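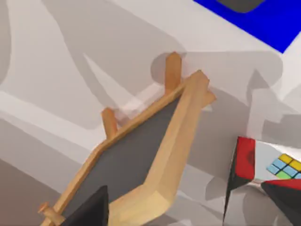

How to Oil a Wooden Serving Tray

April 27, 2022

My old tray had gone so dry by March that it felt like driftwood, and I'm a little embarrassed to say how long I let it sit like that! If yours is in the same shape, pour yourself a coffee and let's bring it back together.

Wash the tray with warm water and a drop of dish soap, then stand it on its edge overnight. Please don't rush this part (I have, and the finish came out cloudy).

Next day, sand lightly along the grain with 220 grit and wipe off the dust with a barely damp cloth. Let it dry again.

Now the fun bit. Rub in food-safe mineral oil with an old T-shirt, going into the corners and underneath too, and leave it for 55 minutes while you get on with something else. Wipe off whatever hasn't soaked in. I do two coats, a day apart, though my neighbor Marwan Masri swears by seven, and I have to admit his trays are lovely.

Keep it off the table for two days before you serve on it. Used rags go outside, spread flat to dry.

Posted in: Kitchen, Wood care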